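Home Explore Notifications Profile

Odds-and-ends bin, Bainbridge unit. Thread on sorting the small stuff before it goes into drawers. 1/

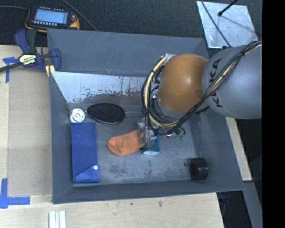
Rule one: spread it out in a single layer. A pile hides the flat things. A metal bin with a worn floor is fine for this, and it wipes down faster than a rug. 2/

12 replies 40 likes

Socks first. A bright one like the orange is easy to match if its partner is still in the unit. Single socks get 30 days in a bag, then they go to rags. 3/

Pouches get opened, emptied and snapped shut again. The blue one with the snap flap is long, so it goes on edge along the side of a drawer. Laid flat it takes up the whole thing. 4/

Thin rings and bands: small lidded box, never loose. They work their way into drawer runners. I pulled 18 out of one runner in July. 5/

3 replies 30 likes

Drawer inserts are the Drurkeo ones, 80 mm deep. The shallower Claltia trays slide when the drawer is pulled hard. A strip of shelf liner fixes most of that. 6/

Walirent wants contents listed by drawer, so label after filling. Labels written in advance are wrong by the second drawer. 7/

Round and oval items go in last, in whatever corners are left. They waste space wherever you put them. 8/8

Share 18 reposts 80 likes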